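Section 4: Setting up the playing room

4.1 Before you begin

This section is for members of staff and helpers who prepare a room for club play or for a one-day tournament. It applies to all rooms hired through the Fondport Games Association, including the two halls at Plelbridge. Rooms with fixed seating are covered in Section 7.

The room should be open one hour before the first round. Collect the key and the signing-in sheet from the front desk, and check that the heating has been switched on. In the older of the Plelbridge halls the heating control is inside the cloakroom, to the left of the door.

Caution: Do not move the folding tables alone. Each table must be carried by two people, one at each end, with the legs folded and the catches closed.

4.2 Tables and chairs

1. Open each table on its side, lock both pairs of legs, and then turn it upright.

2. Place the tables in rows running away from the main door. Leave a clear path to every fire exit.

3. Press down on each corner of the table. If it rocks, turn the foot at that corner until the table stands firm.

4. Set one chair on each long side. Chairs with arms are kept for players who have asked for them on the entry form.

5. Wipe each table with a damp cloth and dry it before any board is put down.

Note: Tables beside a radiator should be left out of use where numbers allow. Players seated there have often asked to be moved during a round.

4.3 Boards and stones

The Association holds folding wooden boards, solid wooden boards and printed boards. Any of these may be used for club play. Solid boards are given to the top tables in a tournament, and the order of issue is decided by the tournament director.

1. Lay the board near the middle of the table so that both players can reach every point without standing.

2. Turn the board so that its edges are in line with the edges of the table.

3. Flatten a printed board by hand, working outwards from the centre. A board that will not lie flat should be put back in the store under a weight.

4. Place the bowl of black stones on one side and the bowl of white stones on the other. Bowls stand on the table and never on the board.

5. Leave lids beside the bowls, upturned, ready for captured stones. 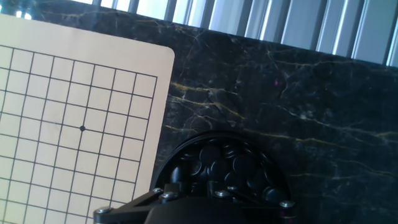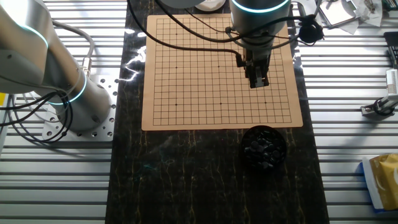 Figures 4a and 4b. Go boards with printed grids.

Caution: Glass stones chip if they are dropped on a hard floor. Remove any chipped stone from play and hand it in with the set.

If a set is found to be short, do not make it up with stones from another set. The sizes differ between makers, and mixed sets are slow to sort. Write the set number in the fault book and take a spare from the cupboard.

4.4 Clocks

Galomlow clocks are supplied for all timed games. They are stored in padded trays and should be carried in the tray.

1. Place the clock where both players can see it. The player with the white stones chooses the side, unless the director has ruled otherwise.

2. Switch on the clock and wait for the display to settle.

3. Enter the main time. For club games this is 30 minutes for each player.

4. Enter the extra time as 20 seconds a move.

5. Press each lever once to make sure that it moves freely, then pause the clock.

Note: A clock that shows the low battery sign must be changed before the round begins. Batteries are not to be changed during a game unless the director is present.

4.5 Lighting and noise

Overhead lights should be on in full, including in daylight. Lower the blinds wherever the sun falls on a table. Telephones are to be switched off, and a notice to this effect should be fixed to the outside of the door.

Analysis of finished games takes place in the side room. Drinks with lids are allowed in the playing room - open cups are not.

4.6 Final check

When the room is ready, the person in charge should walk along every row, sign the sheet and return it to the front desk. Faults with the furniture are reported to Kaj Bundgaard. Questions about sets and clocks should go to Hyun-seo Won, who also holds the spare key to the cupboard. The equipment list is renewed each September.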